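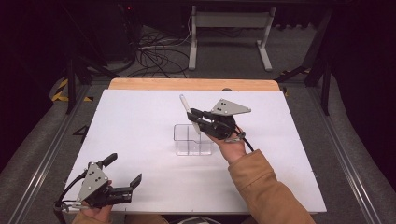
# Pen Rack Tidying - README

Category: Data cards > Desk & stationery
Last updated: August
Search this site... Go

## What this is

Notes and data card for the stationery tidying set. One task: marker and clear acrylic organiser, on a white table top. Pen goes in the rack, pen comes out of the rack. Short goes, lots of them. Written in a rush before the handover so ask if something's missing.

3521 clips in total. 57 dropped after checking (list in dropped.txt, with a word or two on each). The counts below are after dropping unless I say so.

Contact: Emiliano Barrios, or leave a note on the Zornis page.

## The things

- Organiser. Clear acrylic, see-through, boxy, upright panels splitting it up. No lid.
- Marker. White barrel, cap stays ON. If the cap came off mid-go the clip is dropped, don't go looking for it.
- Table top. White, a bit scuffed, wood showing along the far side.

Folder names still use the old room names, Walla and Humphreys. Same task in both, same rules. Didn't have time to rename and half the scripts point at them anyway.

## Jobs

Four kinds of go, set in the `job` column:

1. `put_in` - pen starts on the table, finishes standing in a compartment
2. `take_out` - the other way round
3. `swap` - pen from one compartment to another, rack stays put
4. `clear` - pen out, then rack moved to the side of the table

`clear` is by far the smallest. People found it fiddly, the rack skids a bit if you push from the top. Go low on the long side and it's fine. We only wrote that down halfway through so early `clear` clips are slower than the later ones. Left them in.

## What counts as done

Pen in a compartment, leaning is OK. Leaning is normal in fact, the compartments are much wider than the pen and it always tips to one side or a corner. Lying flat across the top of the panels is NOT ok, mark as `fail`. Pen through the gap but resting half on the table, also `fail`.

For `take_out`, pen must be on the table and let go of. Rolling is fine so long as it stays on the table.

For `swap`, see the sheet. Basically: other side of a panel from where it started.

## Where the rack sits

Middle-ish of the table at the start, never hard up against the edge. Turned a little each time so the long side isn't always facing the same way. We didn't measure the angle. There was talk of a paper template but it showed through the acrylic and looked a mess, so no template.

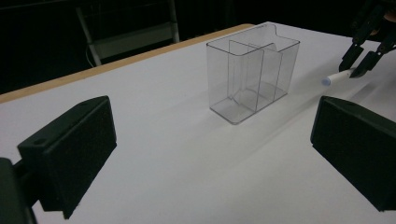

Worth knowing if you're labelling: clear plastic on white is hard on the eyes. Go by the edges, they catch the light. Panels are the worst bit, easy to think the pen is in the left compartment when it's behind the divider. Two people labelled every `swap` clip for this reason and where they disagreed a third one picked. 28 clips still unsettled, they have `unsure` in the last column. Leave them out of anything you plan to quote numbers from.

Wipe the rack between sessions. Finger marks on it make the edges look wider than they are. Dry cloth only, the spray we had left a haze.

## Columns

- clip - number
- room - walla / humphreys
- job - see above
- start_side - left, right, table
- end_side - same
- result - ok / fail
- notes - free text, mostly blank, some rude
- unsure - blank unless it is

start_side and end_side are from where the person was sitting. Not from the far side! An older sheet had it the wrong way round, if your copy came with a file called sides_old bin it.

## Known problems

- Walla light changes through the afternoon. Clips after 4 are dimmer. Nothing done about it.
- Some `put_in` clips begin with the pen already in hand. Marked `early` in notes, probably not all of them.
- Tuesday batch in Humphreys has the clip numbers out of order. Contents are fine, just dont sort by number and expect it to follow.
- Fails are under-represented. People tended to start again without saving, I asked them not to, they did anyway.
- One pen throughout. If you want fat pens, pencils, scissors etc this is not the set, try Akon which has a whole drawer's worth.

## Still to do

- rename folders
- recheck `early`
- go through the unsure ones with somebody who hasnt seen them yet
- proper wording for the licence, for now internal use only, ask before you pass it on

Tags: tidying, desk, pens, acrylic, small objects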